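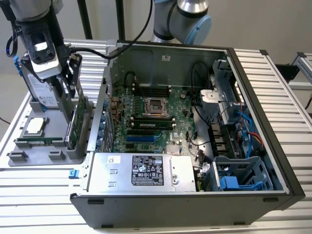

Fallidmont wants your old computer. Should it have it?

By now most of Trorlow will have had the green leaflet. Fallidmont will collect your old desktop or laptop from the doorstep, knock something off the price of a new one, and send you a certificate saying how much good you have done. The leaflet says the offer runs until 12th July, in large type, twice. I have been suspicious of deadlines on leaflets for most of my adult life and I see no reason to stop now.

First, the money. The headline is "up to £200 off". A reader in Perau Road rang for a quote on a seven-year-old desktop in good working order and was offered £21. She asked what sort of machine would earn the full amount and was told that it depended on the model, the condition and "current demand", and that nobody on the phone had a list. I rang as well and got the same answer in nearly the same words. If a list exists I would be glad to print it.

The discount can only be spent on a new machine bought from Fallidmont, at Fallidmont's price. I looked up one of the laptops on the leaflet and found it elsewhere for £84 less. Take the £21 away from that and you can see who is doing whom a favour. You may find a better match than I did, and prices move about, so do your own sums before you sign anything.

Then there is the word "recycled", which appears on the leaflet beside a drawing of a leaf. I asked what happens to a computer after it is collected. The first reply said that all items are "responsibly processed". The second, after I asked what that meant, said that some are refurbished, some are broken down for parts and some go to "approved partners". I asked for the share of each and for the names of the partners. That was in April, and I am still waiting.

It matters which of those it is. A working computer that goes to somebody who needs one is a good result. A computer shredded for its metal while it still had years left in it is a poor one, whatever the certificate says. A great deal of what goes into making a computer has been spent before it ever gets plugged in, so keeping one going for longer is usually the better bet. An old desktop is also easier to keep going than people fear. The side comes off, and on many of them the memory sits in slots that anybody patient can get at.
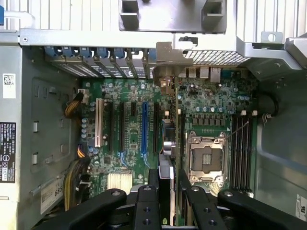

What about your files?

The leaflet promises "full data wiping" and leaves it there. It might be done very well. I can't tell you, and neither could the person I spoke to, who thought it happened "at the depot". No proof is sent to you unless you ask for it, and asking costs extra. I find that hard to swallow from a firm that will post you a certificate about trees for nothing.

My advice would be the same whoever was collecting. Copy off anything you want to keep, sign out of your accounts, and wipe the drive yourself or have it taken out. Deleting your photographs and emptying the bin will not do it. If the computer won't start, the drive may well still be readable in another machine, so don't assume a dead computer is a safe one.

Before you ring them

Ask whether yours needs replacing at all. Plenty of slow computers are short of memory or choked with programs that start by themselves every morning. Jafarzadeh, the repair shop behind the post office, will look at a machine for nothing and tell you what it would cost to put right. They have an interest too, of course – they sell repairs – but they did tell me to throw away my last printer when they could have charged me for mending it.

The best argument on Fallidmont's side is security updates, and I don't want to brush it off. If the maker of your system has stopped sending fixes, doing your banking on it is a bad idea. Some older machines will take a free system that is still looked after. Others really have had their day. Find out which yours is from somebody who isn't also selling the replacement.

If you do go ahead, get the quote in writing before the van comes. The small print lets them lower the price after collection, and it gives you only seven days to object. Getting the machine back at that point is at your own expense.

I have sent all of the above to Fallidmont. Any reply will go in the next issue, in full if it is short enough. If you have already traded something in, please let us know what you were quoted and what you were paid.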